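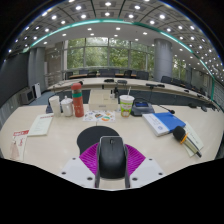
Skidine promise a bigger comeback than the ticket numbers suggest

2025-12-02

Skidine are getting back together, again. The folk-rock four-piece put out a statement this morning saying they will play 3 shows in June, ending at the Kesholm weekender, and that a new record is "more or less there". Fans with long memories will recall the last record that was more or less there. It came out 2 years after the tour meant to promote it.

The press release calls the band "one of the most loved live acts of their generation" and does not say who by. It also describes the farewell tour as "a pause for breath", although the T-shirts on sale at the time said The Final Nights in fairly large letters. I still have mine.

Tickets and venues

The first two dates are in the upstairs room at Puritz, which holds 300 standing. The Kesholm slot is in the second tent, early evening. Promoters Nwachukwu say demand is "extraordinary" and point to 1,033 sign-ups on the mailing list. Signing up is free and gets you entered in a draw for a signed setlist, so it may be wise to wait for the box office before anyone orders the bunting.

There are two kinds of ticket for the Puritz nights. The dearer one includes a "listening session" in the afternoon, at which the band will play parts of the new album through the house speakers and take questions. How many parts is not stated. Refunds are offered if a date is cancelled but not if the line-up changes, a point buried well down the terms and worth reading twice, given that the statement is signed by only three of the four members. Nwachukwu did not reply when asked about the missing name.
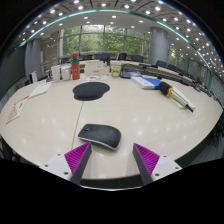

What we know about the record

Very little. It has no title and no label, and the one song heard so far is a rough demo that went up on the band's site last week. The fiddle playing is lovely. The chorus is very close to the one on their second single, which some listeners have taken as a knowing nod to the past. It could also be the same chorus.

Puritz tickets go on sale on Friday at ten. Kesholm will sell day tickets nearer the time.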